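mateja_v
I train a grasp policy on handheld gripper recordings, 2,622 episodes now, 56 of them with bracelets and scrunchies in a tray. The planner always closes on the middle of a ring, where there is only tablecloth.
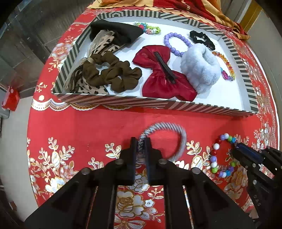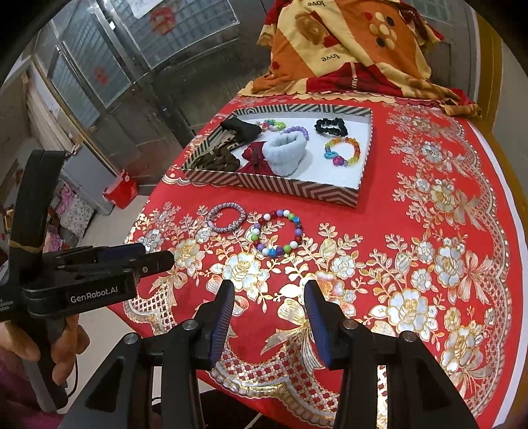 Wrist views, same table. First: closed on the gray loop. Second: open.

hrvoje
Your labels are wrong — mark the band, not the box center.

ekos
I don't agree. I would first check the fisheye calibration.

mateja_v
I will relabel 40 and compare.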